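Small rooms, big streams — notes for the talk

Pondthorpe, March. 30 mins plus questions. Water. Clicker battery!!

Opening

Don't thank everyone, Urs will have done that. Straight in.

Who has sold a ticket to a gig that people watched at home? Hands up. Who did it twice? Wait for hands to go down. Usually does.

Me: booker at Breathnach, the room over the old chandlery. Licensed for 134 standing. Folk, bit of jazz, loud stuff when downstairs are shut. Been streaming since we had to, kept going after we didn't.

Talk is about the after bit. What's left of it, who buys, what we pay the bands.

1. How we got into it

Tadhg Noonan's solo night. Seats out, tape on floor, hardly anyone allowed in. Sold the rest as a link. Sound came straight off the desk and it was awful — all voice, no room, his foot louder than the guitar. People stayed anyway.

Lesson one, desk mix is for the room. Stream needs its own. Say this slowly, it's the one thing I want them to write down.

We now split before the desk, Colm Sheehan does a separate mix from the coat cupboard. Headphones, door shut. Two mics at the back wall for the crowd. Cheap mics. Fine.

(Play clip A then clip B. Clip A is bad on purpose, warn them re volume.)

2. What it costs

Don't read the spreadsheet out. Headlines only —

Colm's fee. Same as front of house, no arguing.
Second upload line. Paid monthly whether we stream or not, this is the one that hurts.
Ticket platform's cut. We use Tendix. Were with Umis before, moved for the refunds page, no strong feelings either way, if asked say try both.
Licence for the music. Seperate from the room's licence. Check yours. Somebody always puts a hand up here to say theirs is covered and it usually isn't.

Band gets half of stream money after those come off. Half from the first ticket, no minimum. Florian Thaler's trio asked for a flat fee instead, we said yes, we lost money on it, still glad we did it.

3. Who buys

Thought it'd be people far away. Some are. Mostly it's people within a bus ride who can't get a sitter, can't do the stairs, work lates. We have no lift. Ought to say that plainly, not skate past.

Best night ever was Struan Forsyth and the pipes thing, 1621 links sold. Laugh if they laugh. Then say: his cousin shared it with a choir newsletter and it has never happened again. Do NOT build a budget on it. Most nights are about 8.

Pause there. Let that sit next to the other number.

So why carry on at the small end. Because the eight write in. Because bands want the recording. Because it's a good reason to own decent mics.

Replays — leave it up for a couple of days, then down. We tried leaving them up for good and door sales dipped, can't prove one caused the other. Bands prefer it coming down too. New songs, half finished, they don't want them hanging about.

4. Watching at home

Short section, skip if running over.

Stuff we hear from the home crowd. They want to know when the support is on. They want the bar noise down a bit but not off. They don't want a host talking to them between sets, we tried it, never again. They want to start late and not miss the begining, so let them wind back.

Many watch in bed. Phone propped up, lights off. Check your picture on a phone in the dark before you check it on anything else. Our blue wash looked lovely in the room and like soup on a phone.

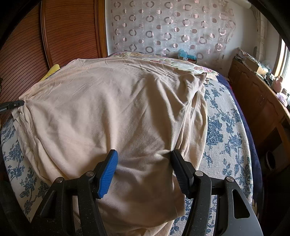 5. Dealing with the band

Ask before they're booked. Not at soundcheck. Tadhg got asked at soundcheck and has every right to still bring it up.

Put in the email: what's filmed, who keeps the files, when it comes down, what they get paid and when. Four lines. Copy is on the handout.

If they say no it's no. Don't offer more money. Room gig goes ahead as normal.

One member says yes and one says no = no.

Covers — get the set list early, the licence form wants it. Jazz people will hate this. Florian sends me a list of twice what they'll play and we tick off after.

6. Things I'd do differently

Would've bought the second upload line first, before the nice camera.
Would've told downstairs. They found out from a poster.
Would not have called it a festival. It was four nights.
Price. Started too low, couldn't get it back up for a year. Now it's half the door price and there's been no grumbling so far.

Questions

Likely ones. What camera (any, used, spend on sound). Do we make money (room yes, stream just about, some months no). Chat box on or off (off for us, Urs will disagree, let him).

If nobody asks anything get Colm to talk about the cupboard.

Handouts by the door. Leave laptop plugged in for Urs, he's on after the break and needs the same cable.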